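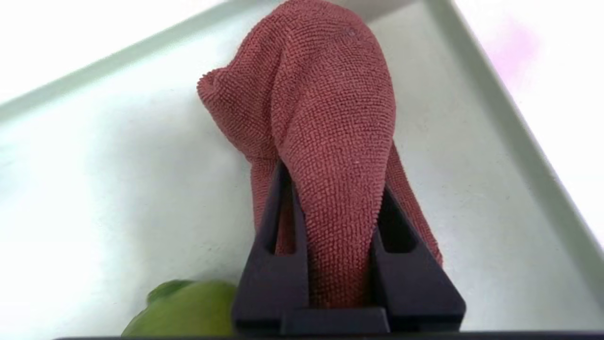

Soft goods remain the hardest part of the job, according to Maureen Wragg, who manages the Ramus picking service at Gallora. "A box has edges," she said when we spoke in November. "A cloth has a different shape each time it is put down, and the fingers have to find a fold they can close on."

Ramus is offered to small warehouses and laundries as a monthly hire, covering the arm, a two-fingered gripper, the wrist camera and support by telephone. Gallora asks each customer to send in a tray of their own goods before any contract is signed. Towels are the usual request, and the company's trial set now runs to 600 items.

Roland Whitlock, operations manager at Mapplebeck, has had the service under review for 2 months. His site handles about 2,000 pieces a day. "We were told plainly what it would and would not pick," he said. "Thin sheets are still done by hand – we accept that."

Mr Whitlock would like a quicker change of fingers and a clearer fault screen. Ms Wragg confirmed that both are being considered. Mapplebeck will decide on a second arm once the review has ended.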